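Getting a grip

Tegwen Hughes has strong opinions about fingers. At Stotura, the small automation shop where she tests hardware, she has spent the winter finding out which grippers earn their place on an arm – and she's having a ball doing it.

Her bench is a plain wooden table with an arm on either side. The jobs sound easy until you watch a machine try them: drop a small block in a cup, pick up a tool, pass something across.

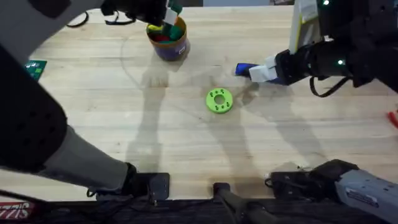 Soft or stiff?

The stiff-jawed Bodin was the early favourite. It's quick and precise, and it loves anything with flat sides. Give it a curved plastic casing, though, and Hughes starts to wince. Over 254 trials it marked more parts than she'd like.

So she turned to fin-ray fingers, the ribbed, bendy kind that wrap themselves around whatever they squeeze. The orange pads have a strip of black rubber along the inside, and she lines them up using a camera mounted close to the grip.

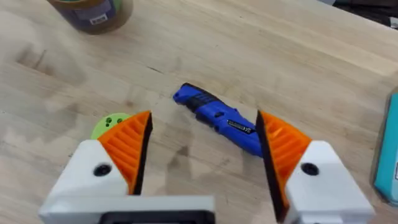

A rotary tool is a lovely test, she reckons, all grooves and odd bulges with its weight in awkward spots. Her first controller, a Clelent, closed too hard. Swapping to a Giller took 20 minutes and gave her much finer control of the squeeze.

"I laughed out loud the first time it felt gentle," she says. Next up is a longer run in October, with five new finger shapes and a much messier table.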